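foldtrace -- segmentation and grasp-point tooling for hand-held gripper video

Version of 21/04/2024. Maintained by Gunther Pfeiffer at Lakow.

foldtrace takes wrist-view video of cloth handling and gives you per-frame garment masks, jaw keypoints and a fold-state label. Striped knits on patterned bedding are my favorite test for it! 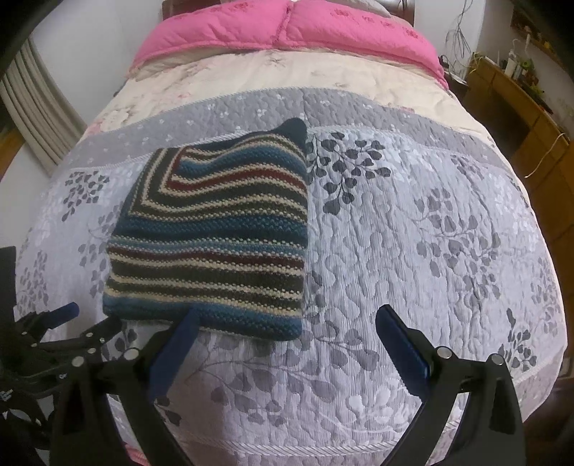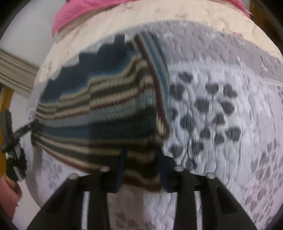
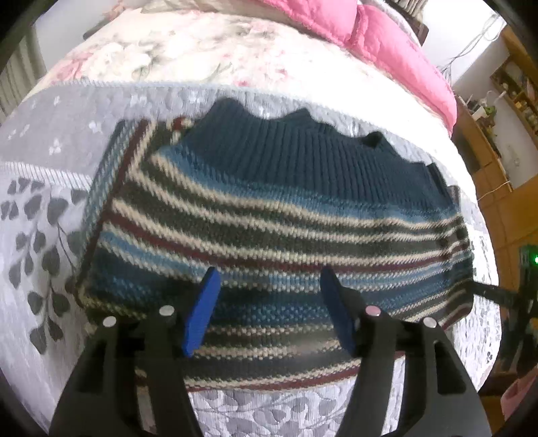 What's in the release

- 1571 labeled clips, 41 of them held out for testing
- fold-state labels: spread, held, folded, unclear
- a viewer (flelance) that scrubs masks and keypoints together
- planner hooks for Clillero, still rough but fun to play with

Getting started

Run "make setup", then "foldtrace label clips/". Calibrate the fisheye model first -- masks near the rim drift badly without it. Labels land in out/ as one JSON file per clip.

Known issues

Leaf prints sometimes get pulled into the garment mask. Raising edge_weight to 9 helps a lot. Two-gripper views can swap left and right when one tool covers the other; a fix is planned for September.

Bug reports and odd clips are very welcome.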